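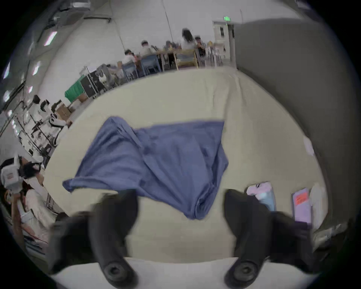 **Mevholm opens cloth-handling demonstration set recorded with hand-held grippers**

*Skirnlow, 9/8/24* — Mevholm, a developer of training tools for robot arms, today released a set of 1,817 recorded demonstrations of people handling cloth. All of them were made by hand, using a gripper that a person holds and moves like a large pair of tongs. The set is free for research and teaching. Commercial users can license it from November.

The recordings cover picking up, spreading, straightening and folding small pieces of cloth on a table. They were made by 22 people at the company's workroom in Skirnlow. Most had never worked with a robot before.

Each demonstration has three parts: the video from a camera fixed to the gripper, the path the gripper took through the air, and the opening between its two fingers at every moment. Together these give a learning program what it needs to link what the gripper sees to how it should move next. No robot arm takes part while a demonstration is being recorded.

"Cloth doesn't hold still for you," said Pierina Benedetti, head of data at Mevholm. "A box is the same box every time you reach for it. A cloth that has been dropped on a table is a new shape each time, and the place you want to grab may be under a fold. We wanted a lot of different starting shapes, and people with grippers in their hands can give us those faster than anything else we have tried."

**How the recordings were made**

A session lasts 40 minutes, with a break in the middle. The person making the demonstrations stands at a table with the gripper and a cloth. The cloth is picked up, dropped and left as it falls, and the task starts from there. There is no instruction on which corner to take first. If the person misses a fold and has to try again, the second try stays in the recording.

That last rule was argued over inside the company. Early test sets had been trimmed so that only smooth, first-time grasps remained. Arms trained on those sets did well until they missed, and then kept closing on nothing. Mevholm went back to the full recordings and kept the misses, with a label that marks where each one starts and ends. Users who want the trimmed version can filter on that label.

Tables were not cleared before recording. Small packages and other everyday items were left standing near the cloth, and other people went on with their work in the room. According to the company, models trained only against plain backdrops had trouble as soon as they were moved to a working room.

"We stopped tidying up," said Arlo Halvorsen, who ran the sessions. "I used to tape off the table and ask everyone to stay back. The recordings looked very nice and they weren't much use. Now people sit down at the long table and do their own work, and I only step in if somebody is about to walk off with the cloth."

**By hand and by remote control**

Mevholm also teaches arms by remote control, where an operator guides a real arm from a short distance and the arm's own movements are recorded. The two methods were compared on the same folding task before the company decided how to build the set.

Remote control gave recordings that matched the arm exactly, including its limits on reach and speed. It was also slower. Operators needed several sessions before they could pull a fold open without dragging the whole cloth across the table, and some never got comfortable with it. With the hand-held gripper, most people were making usable recordings in their first session.

The drawback of the hand-held method is that people can move in ways an arm can't. A wrist turns quickly and an elbow gets out of the way. Mevholm checks every recording against a model of the arm and flags those that ask for a position it could not reach. Flagged recordings are included in the release in a separate folder.

"I would not throw out remote control," said Wycliffe Simiyu, who leads the robot arm group. "When we need the last bit of accuracy, for example lining up two edges, we still sit down and drive the arm. But for the first large body of examples, the gripper in the hand wins on time. We use a large number of hand demonstrations and then a small number of remote ones on top."

**Testing with Okoth**

Linen service company Okoth has been testing arms trained on an early version of the set at its sorting hall. The task there is narrow: take one small towel from a pile, open it flat and pass it to the next station. Staff at Okoth recorded their own demonstrations with two grippers on loan from Mevholm, and these were added to the training before the arms were installed.

Nele Hagedorn, operations manager at Okoth, said the recording work fitted into the shift more easily than she had expected.

"Our people know how a towel behaves. They have handled them for years," Hagedorn said. "We gave them the gripper, and after a few minutes they were talking to each other about something else and folding. What took longer was agreeing on when a towel counts as flat. Two of my best people had different answers, and the arm learned both."

The two companies have since written a short guide on agreeing on a finished state before recording begins. It is included in the release. Okoth has not decided whether to extend the trial past November, and says the arms still struggle when two towels are stuck together.

**What is in the release**

The download contains:

- 1,817 demonstrations with video, gripper path and finger opening
- labels for the start and end of each grasp, including missed grasps
- a separate folder of recordings flagged for reach
- 13 sample training runs with settings and results
- the guide to setting up a table and agreeing on a finished state
- drawings and a parts list for the gripper mount

The gripper fingers are a wear part. Mevholm recommends checking the pads at the start of each day and replacing them in pairs, as a worn pad on one side changes how the cloth slips. The pads used in each recording are noted by number in the session log.

Faces of people in the background have been blurred in the released video, and sound has been removed. Everyone who made demonstrations signed a consent form and was paid by the session. Anyone who took part can ask for their recordings to be taken out of later versions.

The software for reading the files was written with Avero, a small company that makes playback and labeling tools. It runs on an ordinary desktop computer and lets a user step through a demonstration with the video and the gripper path side by side. Avero will handle bug reports for the reader, while questions about the recordings themselves go to Mevholm.

"Most of our effort went into timing," said Dalia Erraji, lead engineer at Avero. "If the video and the finger position are out of step by even a little, the program learns to close too late. We check the timing at the start and end of every file — and a file that drifts in between doesn't go in."

**Next steps**

Mevholm plans to add larger cloths, which need two grippers used together, one in each hand. Test sessions have begun, but the company has not set a release date. It is also looking for partners who can record in places other than an office or workroom, such as kitchens, care homes and laundries. Partners receive grippers on loan and keep the right to use their own recordings.

Schools and universities can ask to borrow a gripper for up to one term. Requests should state the task, the number of people who will record and the type of arm, if any, that will be used afterward. A school does not need to own an arm to apply.

**About Mevholm**

Mevholm makes hand-held grippers, remote control stations and recording software used to teach robot arms by demonstration. The company is based in Skirnlow.

**Press contact**

Pierina Benedetti, Mevholm, Skirnlow. Interviews and visits to the workroom can be arranged on weekdays by request.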